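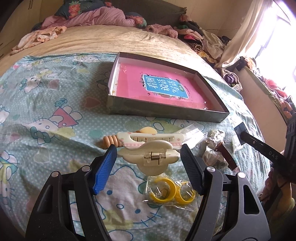

A modest rulebook for the unmade bed

Every set of rules for household robots I have read was written by someone with a very clear table. You can tell by the verbs. The operator shall place the object. The operator shall confirm that the work area is free of other items. I have lived in several homes and never met the work area.

Beds are where things end up. A hair claw with a spring in the middle, a packet with two yellow rings in it, a crumpled plastic bag, a pink sheet or book cover in a shallow box, and all of it on a cloth printed with cartoon cats, whose whiskers are going to be mistaken for something sooner or later. A person tidies this without a thought. A pair of grippers needs telling, and the people who do the telling need some agreement on what good work looks like. At present they have the Putden guidelines, which run to 200 pages and give clear plastic 2 paragraphs.

I came to the Putden text in August with a pencil and good intentions. It is strong on cables. It is strong on lighting, which must be "even", a word that has never shared a house with a window. On the matter of what the arms should touch first, how hard, and when to give up, it wishes us well.

So I have some proposals, and I'd like them taken more seriously than their tone deserves.

The first is about grip. Utus, whose checklist is the best of a thin bunch, asks for a "firm and stable hold". Fine for a brick. A hair claw is two bits of plastic arguing through a spring, and if you squeeze it in the wrong place it opens its mouth. The rule ought to say where to hold a thing as well as how firmly. Anything with a hinge should be held so that the hinge stays as it was found, unless opening it is the job.

Then wrappers. Clear film is hard on cameras and harder on policy, as every standard treats it either as rubbish or as part of whatever is inside. I have watched a long meeting fail to decide whether a packet is an object. My own view is that a sealed packet is one thing and a loose bag is another thing, and that neither may be thrown away by a machine without a person saying so. Most of us have binned a spare button that way and needed no automation to do it.

Schnyder's draft takes the opposite line and allows anything "of evident low value" to be cleared. Evident to whom? Put a small plastic ring in front of an engineer and in front of a child and you will get two valuations, and only one of them will come with screaming.

My third point concerns tidying for the camera. I hear it defended as good practice: smooth the sheet, move the clothes, take away the quilt, and the success rate climbs nicely. Of course it does. My own success rate at washing up is superb once someone has removed the dishes. If a trial is going to be reported as home use, leave the home in. Wrinkles should count as normal conditions and patterned cloth should be encouraged. I would go as far as asking that roughly 15 per cent of trials be run on the most irritating fabric available.

The usual reply, and Rorkine makes it politely, is that you have to start simple. I agree. I only ask that simple be written on the label. A result from a bare white bench is a result about a bare white bench, and there is no shame in one until it turns up in a brochure beside a picture of a sofa.

Last, and least popular, a rule about stopping. A hand that has failed 3 times on the same slippery packet should leave it where it is and say so. The drafts all reward finishing, so the machines are taught to go on pawing. I would give full marks for a packet left alone and a plain note of the fact, and I'd have the same rule for people assembling wardrobes.

None of this would fill 200 pages. It would fit on a card, and the card could be left on the bed with everything else.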